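Section 4: Loading the lower compartment and the door

Read this section after the Perik fridge-freezer has been standing upright and switched on for at least 9 hours. The temperature settings are covered in Section 3.

4.1 Before you start

The lower compartment has its own door. Make sure the door can swing fully clear of kitchen units, chairs and anything stored on the floor. The crisper drawer will not slide out properly if the door is only half open.

1. Open the lower door until it stops.
2. Wipe the door gasket with a soft cloth and warm water. Do not use bleach or scouring powder.
3. Pull the crisper drawer towards you by its front edge. Keep one hand under it if it is full.
4. Put the drawer liner (supplied) flat on the bottom, with the ribbed side up.

Caution: Do not lean on the open door or let children hang from it. The hinges are not made to carry a person's weight.

4.2 Filling the door shelf

5. Stand small bottles upright in the long door shelf, with their caps firmly closed. Start at the hinge end.
6. Keep chocolate and other light items at the top of the door, where they will not be crushed.
7. Leave a little space between bottles so that each one can be lifted out without tipping its neighbour.

Small water bottles on the door shelf, with the crisper drawer open: 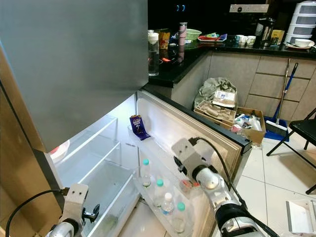
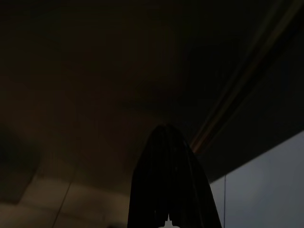
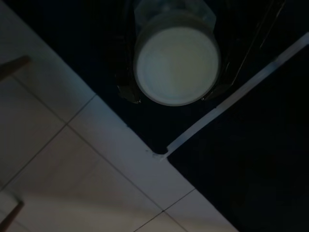 4.3 Filling the crisper drawer

8. Place vegetables in the bottom of the drawer. Heavy ones go in first.
9. Cover cut fruit and cooked food before putting them in.
10. Push the drawer back under the glass shelf until it touches the rear stop.
11. Close the door and check that the gasket meets the cabinet all the way round.

Note: The door shelf is rated for bottles up to 700 ml. Larger bottles should lie on the glass shelf.

Note: Condensation under the glass shelf is normal in damp weather. Dry it with a cloth when you next empty the drawer.

Caution: Never put hot pans on the glass shelf. Let food cool first.

4.4 If the door does not close

Check for a bottle standing proud of the shelf, then check that the drawer is fully home. If the gasket has become folded, warm it gently with a damp cloth and press it back into shape.

Replacement shelves and drawers can be ordered from Clokalau Spares. Quote part group 115 and the model number on the rating plate.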